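The Sandwich That Isn't Lunch
What happens to people when a robot comes to work
For readers 8 to 11
Updated 08/12/2024

If you ask grown-ups what a robot will do to a workplace, half of them will tell you it will take every job by Tuesday lunch and the other half will tell you it will be wonderful. Most of these grown-ups have never met one. So we went to talk to people who have.

Pastis is a company in Stostdale that makes sandwiches. You have probably eaten one on a train and complained about it. On a normal day the Stostdale kitchen makes 704 boxes of them, and until last January every single slice was put in place by a person wearing a hairnet.

Braulio Cárdenas was one of those people. He did the same job for 20 years: bread, lettuce, tomato, cheese, bread. Then again. He says he was good at it and that his shoulders were not.

"I used to make sandwiches in my dreams," he told us. "I didn't get paid for those."

Now the company is trying out robot arms. Before an arm is allowed anywhere near real food, it has to practice on toy food, on a table, with a plate. You may have done the same thing yourself when you were three. The arm costs more than your kitchen did.

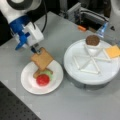 Bread is harder than it sounds. Squeeze too hard and you have a dent. Squeeze too gently and you have bread on the floor. Your hand works this out without bothering you about it. It feels the slice, changes its grip, and leaves you free to think about dinosaurs. A robot has to be taught each piece of that, and somebody has to do the teaching.

At Pastis, that somebody is Braulio. The engineers know a great deal about motors and not very much about lettuce. In the first week they asked him how he knew where to hold a slice, and he said, "By the bread." They wrote this down. It took them a while longer to get a useful answer, and by then Braulio had a new job title, which is Line Trainer. He also has a chair. He mentioned the chair four times.

What does a Line Trainer do?

He decides what the arm should practice next. He watches it try. When it goes wrong, he works out what kind of wrong it was. Was the bread picked up in a bad spot? Was the plate in a different place than the arm expected? Then he tells Rajitha Sheikh, and she changes the instructions.

Rajitha writes the software. The program that runs the arm is called Tulell, and she talks about it the way you might talk about a younger brother. "It does exactly what I say," she told us. "That's the annoying part."

Suppose you say to a friend, "Put the tomato on the sandwich." Your friend knows you mean on top, near the middle, and only once. Tulell knows none of this until it has been told. Rajitha has a notebook of things she never thought she would have to explain. Page one says: the sandwich has a top.

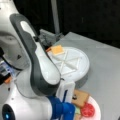
The arm's good points are easy to list. It doesn't get sore shoulders. It doesn't mind doing the same thing 500 times, and it has never once asked when lunch is. It is also no help at all when a box of tomatoes arrives squashed. A person looks into the box, makes a face, and goes to find better tomatoes. The arm would carry on with the squashed ones, perfectly calm.

So is anyone losing their job?

This is the question grown-ups start coughing at. We asked it anyway.

The answer from Pastis is that some jobs will go and some new ones will turn up, and that the two lists are not the same length. Four people on the Stostdale line have moved to other work in the building. One checks deliveries. One plans the recipes. Two are learning to look after the arms, with lessons from Melnychuk, the company that will be fixing them when they break. When people on the line leave for other reasons, they may not all be replaced. That means there could be fewer jobs there for whoever would have come next, and that might be somebody your age, later on.

Some workers are pleased. Some are worried, and a few are both before breakfast. One woman told us she liked the old line because you could talk to the person beside you all day, and you can't do that with an arm. She has a point. We tried.

Words to know

Automation: getting a machine to do a job that a person used to do. Your dishwasher is automation. So is the door at the supermarket.

Gripper: the part on the end of a robot arm that holds things.

Software: the instructions a machine follows, including the silly ones.

Something to try

Ask someone at home to make a sandwich by doing only what you say, word for word. Don't let them guess. Use bread you don't care about, and put something down on the floor first.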